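**Acta - grupo de las pinzas, taller compartido Drenstead**
11 de enero. Asisten Latrice Pruitt, Lucinda Crenshaw y quien firma, que llegó tarde y por eso le tocó escribir.

**1. Acta anterior.** Se aprueba sin leerla, como marca la tradición.

**2. Dedos.** Lucinda defiende las almohadillas azules: agarran lo blando sin marcarlo. Latrice opina que con piezas lisas habrá que verlo - pide probar otra goma antes de imprimir más. Se acepta, con el entusiasmo que suele despertar volver a desmontar algo.

**3. Trabajo con dos pinzas.** Se mantiene el ejercicio de mesa: una pinza en cada mano, objetos pequeños mezclados y un mantel estampado debajo. Lucinda recuerda que el mantel de flores sonrientes es material del proyecto y no se presta para cumpleaños.
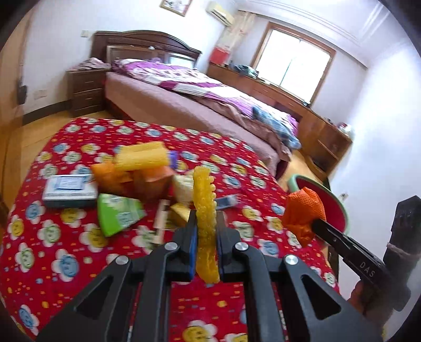

Latrice propone fijar un orden de recogida, de lo blando a lo rígido. Lucinda prefiere que cada cual elija. Tras un debate más largo que el ejercicio, quedan 2 rondas con orden y el resto libre.

**4. Brazo Plernon.** Sigue sin base. El pedido de tornillería a Stoyanova trae hasta 100 piezas por bolsa y ninguna de la medida que hace falta. Latrice reclama.

**5. Cuentas.** Saldo de 2.409, antes de pagar los rodamientos. Después no se quiso calcular.

**6. Ruegos y preguntas.** Se ruega devolver la llave Allen. Se pregunta quién la tiene. Silencio.

**Pendiente:** Lucinda, goma nueva. Latrice, carta a Stoyanova. La visita a Onanthorpe pasa a agosto.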